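Mostrando mensagens de maio
Mostrar todas

O guarda e a língua

Moro neste país há oito anos e ainda preparo as frases antes de falar com um polícia. Faço isto em silêncio, como quem ensaia para um exame. "Boa tarde, senhor agente, moro naquela rua." A frase está correta, já perguntei a várias pessoas. Mesmo assim, quando chega o momento, sai com o meu sotaque, e vejo na cara do outro que a conversa mudou.

Em maio fui parado duas vezes na mesma semana, sempre na mesma esquina, perto da paragem do autocarro 42. Da primeira vez pediram-me o documento e eu mostrei-o. Da segunda vez perguntei, com toda a educação que tenho, qual era o motivo. O agente respondeu que não precisava de motivo. Eu disse que pensava que precisava. Ele perguntou de onde eu era. Respondi o nome da minha rua, e ele não gostou da resposta.

Não fui maltratado. Quero escrever isto com cuidado, porque conheço pessoas que o foram e não desejo pôr a minha história ao lado da história delas. Fiquei de pé no passeio enquanto liam o meu nome pelo rádio, letra por letra, e passaram por mim dois vizinhos e a senhora da padaria. Depois devolveram-me o cartão e disseram que podia seguir. No dia seguinte a senhora da padaria deu-me o troco sem olhar para mim. Talvez estivesse com pressa. É possível que sim.

A minha opinião é simples: quem manda parar uma pessoa na rua deve dizer-lhe porquê, e deve deixar isso escrito num papel que a pessoa leva para casa. Um papel pequeno chega. A hora, o lugar, o motivo, o número do agente. Quando compro uma lâmpada recebo uma fatura. Quando o Estado me retém no passeio não recebo nada, e se quiser queixar-me tenho de me lembrar sozinho de tudo, numa língua que aprendi já adulto.

Fiz a queixa, aliás. Fui à esquadra com uma carta que levei três noites a escrever. Ao balcão disseram-me que faltava a identificação dos agentes. Expliquei que era esse, em parte, o assunto da carta. O funcionário leu a primeira página, foi simpático, carimbou-a e deu-me um recibo com o número 328. Ainda guardo o recibo. A resposta não chegou.

Quem me ajudou com a carta foi a Ermelinda Gouveia, que foi minha professora de português no curso da noite e hoje está reformada. Ela cortou sete adjetivos. Discutimos por causa de um deles, "humilhante", que eu queria manter. Ela achava que os factos tinham mais força sem ele. Cortei-o, e agora ponho-o aqui, onde a página é minha: foi humilhante.

Ouço com frequência o argumento contrário, e não o acho estúpido. Um colega da Candov, onde faço o turno da manhã, diz que os agentes já preenchem demasiados papéis e que, se tiverem de escrever mais um por cada pessoa, vão parar menos gente e haverá mais assaltos. Ele foi assaltado uma vez à saída do trabalho e fala com razão do medo que teve. Mas eu pergunto-lhe sempre a mesma coisa: se o motivo é bom, quanto tempo demora a escrevê-lo? E se escrever o motivo faz o agente desistir, que motivo era esse?

Outro argumento é o da confiança. Dizem-nos que devemos confiar na polícia. Eu quero confiar. Cresci num lugar onde se atravessava a rua para não passar junto de uma farda, e uma das razões por que gostei desta cidade foi ver uma velhota a ralhar com um polícia por causa de um carro mal estacionado, e ele a pedir desculpa. Essa confiança, porém, não se pode exigir só de um lado do passeio.
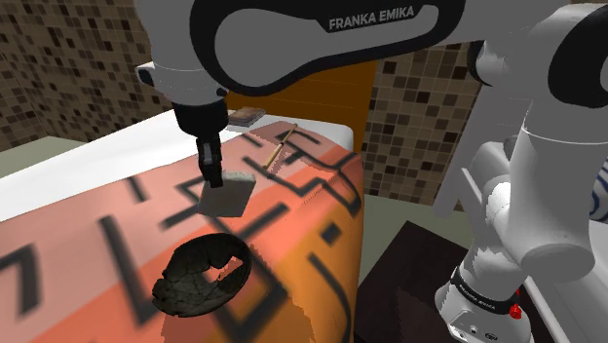

Simulação por computador de um braço robótico Franka Emika.

Volto ao papel. Na associação do bairro Zelenine propusemos, na última reunião, um modelo muito modesto: um bloco com duas vias, uma para a pessoa e outra para a esquadra. Na sala houve quem dissesse que era melhor pedir câmaras no uniforme. Não sou contra as câmaras, mas a gravação fica com eles, e para a ver eu preciso de outro pedido, outro carimbo, outro recibo. O papel fica no meu bolso. Posso mostrá-lo à minha mulher nessa mesma noite e dizer-lhe: foi isto que aconteceu, a esta hora, por esta razão.

Também propus que o modelo fosse traduzido. Aqui perdi a votação. Um senhor disse que quem vive cá deve perceber a língua, e algumas pessoas bateram palmas. Eu percebo a língua, leio jornais nela, discuto com a minha filha nela. Há vizinhos meus que chegaram há poucos meses e que ainda não a percebem, e são esses os que mais vezes vejo encostados à parede da esquina.

A proposta segue para a junta no dia 27 de setembro, sem a tradução. Vou lá estar e pedi para falar no período do público. Já comecei a preparar as frases.

Publicado em: bairro, polícia, opinião
Mensagens antigas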